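3.2 Who comes back to the winter show

Hadel has staged the same holiday dance program every winter for longer than its box office software has existed, so our attendance record starts late and begins with a shrug. We worked from 1,864 ticket stubs and a survey handed out at intermission, when people would rather be in line for cocoa. We got 200 surveys back, two of them filled in by the same grandmother, who felt strongly about parking. 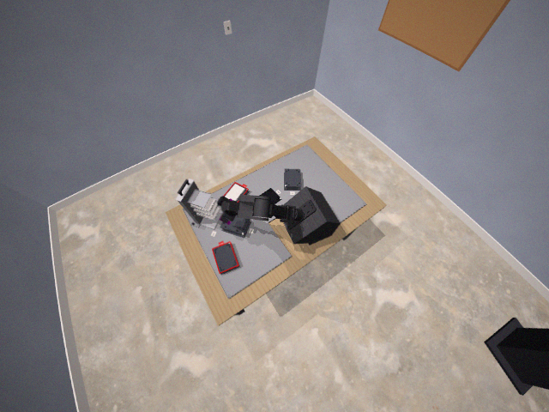 Most of those who answered had seen the show before, and many could name the year a particular angel fell off the riser. They were less sure who composed the music. Taner Erdem, who coded the open answers, gave "my niece is in it" a category of its own after the first 40 forms. It soon became our largest.

Loyalty to the show did not mean loyalty to the venue. When the production moved from the Liao auditorium to a high school gym, regulars complained at length about the folding chairs, then bought tickets again in April, as soon as sales opened. We read the complaints as part of the tradition.

Figure 2. Simulated view of a black robot arm with a purple-fingered gripper. 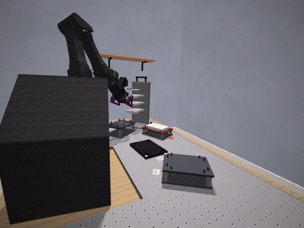 3.3 Limits of the survey

People who left at intermission were not asked why, having left. Children's answers were set aside, though several were better argued than the adults'. We also cannot separate a liking for dance from a liking for one dancer, and the families we asked saw no reason to try.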